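Speaker notes – Household waste and soft plastics session
Delivered by Natália Halás for the Prelura Regional Council, 28/08/2023

Opening. Acknowledge the traditional owners. Thank Keith Ormsby and the Holub library for hosting.

Slide 2. Council has surveyed 109 households on how they sort their rubbish. Of these, 43 told us they place soft plastics in the yellow-lid bin. Pause before moving on. The yellow-lid bin does not accept them, and a contaminated load may be sent to landfill at the ratepayer's expense.

Slides 3 to 5.
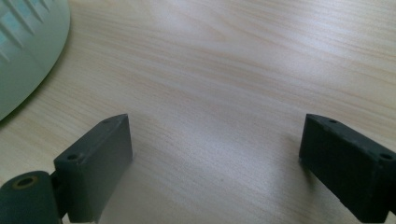
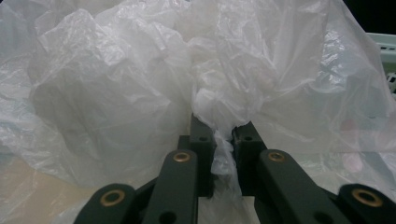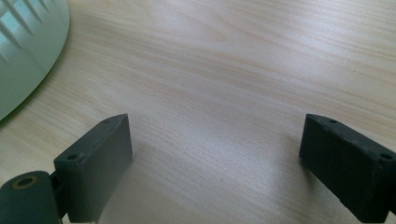
Soft plastics remain the material residents most often ask us about. The customer service desk receives more enquiries on this subject than on green waste and hard rubbish combined. Return to slide 4: thin, crumpled plastic film of this type must stay out of kerbside recycling, whatever its colour. Residents should be directed to the Volovley drop-off point, which opened in January and is staffed on weekdays.

Slide 6. Fees. There is no charge for the first 10 kilograms. Commercial quantities require a booking. Refer detailed questions to Eduard Brabec.

Slide 7. The trial will be extended to 22 further streets, subject to the adoption of the budget. Do not give a start date.

Questions – allow ten minutes. Written questions may be left at the front desk.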